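4.2 Resolving disagreement between views

Our planner, Pandik, receives two opinions about the kitchen. The overhead camera has an excellent view of everything that lies flat and a poor view of everything that matters. The wrist camera has the opposite problem. Earlier versions averaged the two, which gave us a confident pose for a toaster door somewhere between the real one and the wall.

The overhead stream is now used for layout only. It sets the free region of the counter, the keep-out volumes for the appliances, and the target pose for the plate.
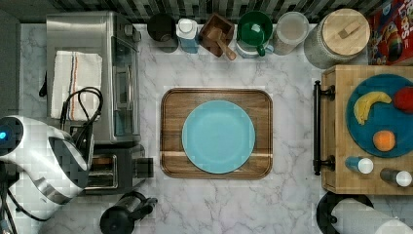 Layout is recomputed once per episode and then frozen. Dexter Dvorak argued for recomputing it at every step, and we did try that. The plan improved slightly and the arm spent most of its time standing still, thinking about mugs. A frozen layout goes stale if someone moves a cup, so we keep a cheap change detector running and replan only when it fires twice in a row.

Anything involving glass, hinges or handles is handed to the wrist stream. Vishwakarma, our contact-state estimator, takes the wrist image together with joint torques and returns one of four labels: free, near, touching, or blocked. It does not attempt depth on transparent surfaces. We consider this its best feature. An object seen through a closed door is a perfectly good detection and a terrible grasp target, and the detector alone has no opinion about the difference.
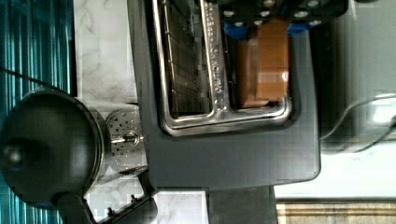 The planner may therefore request a grasp only if the estimator has reported no barrier along the approach line for the last two control cycles. Otherwise it must schedule a door action first. The rule is eleven lines of code and replaced a learned module that took Emerson Bezerra most of January to train.

We logged 268 episodes with the rule enabled. The remaining failures fall mainly into door actions that stop short of fully open, where the planner believes the way is clear and the door sees things differently. Section 5 treats these separately, as the fix belongs in the controller and the authors of the controller have asked to be heard.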